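The Stripe Years

My name is on the laundry schedule for Tuesday. It's on there for the other six days too, but Tuesday is when I do the stripes, and the stripes are a whole thing in my house, so bear with me.

I own a lot of black-and-white striped clothing. It started with one top I bought in Tilport on a rainy weekend when I'd packed nothing but a swimsuit and optimism, and then I got another for the back of the car, and then my sister gave me one for my birthday because "you like those, right?" and after that the whole family joined in (my mother found striped pajamas, my aunt found striped tea towels, and I have a striped oven mitt I can't bring myself to put anywhere near an oven). When you have this many stripes in one dryer, folding is like doing a jigsaw puzzle of the sky.

So when my editor asked who wanted to write the laundry piece for the spring home issue, my hand was up before she finished the sentence. I have opinions! I also have a chair in my bedroom that has not been sat on since last April, and I figured if I had a deadline I might finally see the seat.

My first call was to Eusebio Campos, who ran the wash-and-fold on the main street in Brustcombe for 20 years and now teaches a Saturday class in the back of the library there. It costs 7 dollars and you bring your own pile. I brought two bags. He looked in the first one and said, "All of this is the same shirt," and I felt very seen.

Eusebio has one rule he repeats all morning, which is that you flatten before you fold. You get the thing down on a surface, you run your hands from the middle out to the edges, and only then do you start bringing sides in. I have always folded in midair, standing up, chin pinning the collar to my chest, watching television. He watched me do it once and asked if my neck hurt. (It does, yes.)

He also wants you to work with one piece down and one piece up. The finished or nearly finished item stays flat off to the side while you wrestle the next one, and the basket goes back in the corner, far enough away that you won't drop things into it half done. 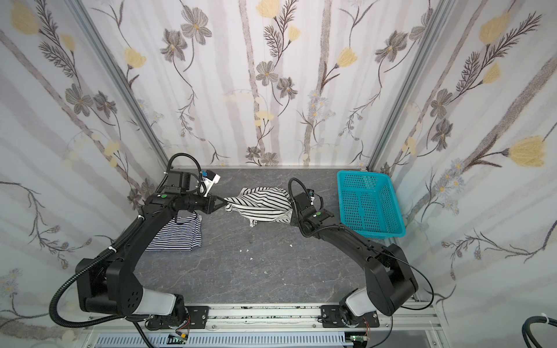

Stripes on stripes: one piece spread flat, one still in a bunch, and the turquoise basket back in the corner.

With stripes you get a bonus, according to Eusebio, and I've been boring my friends with it ever since. The lines tell on you. If they run straight along the fold, you're square. If they wander off, you're crooked, and you can fix it right then with a little tug at the corner. A plain gray T-shirt will let you get away with murder. I went home and tried it on the oven mitt, which was a mistake, and then on the pajamas, which went beautifully.

Now, baskets. I had a tall wicker hamper from Vass that looked gorgeous and ate socks. Everything at the bottom came out creased like a road map, and the lid squeaked. I've replaced it with a low plastic one with holes in the sides, and I love it more than is reasonable. You can see what's in there. It weighs nothing. It fits on my hip when I'm coming up the stairs from the basement, and when it's empty I can rinse it out in the tub.

Color matters too, at least to me. If your clothes are black and white, get a basket that's loud. I spent years with a white one and kept losing it under a pile of its own contents.

I asked readers of our newsletter to send in their folding confessions and we got 3,373 of them, which says something about how we're all doing. A woman in Emham folds everything on top of the washer while it's running because she likes the rumble. One man irons his dish towels and hasn't told his wife. Several of you keep the clean basket and the dirty basket side by side and just live out of both, and I'm sending you a hug, because that was me until about six weeks ago.

I'm on week five of Eusebio's method now. The chair is clear, apart from a cardigan. The stripes live in two stacks on the second shelf, long sleeves on the left, and I've told my mother no more tea towels until Christmas.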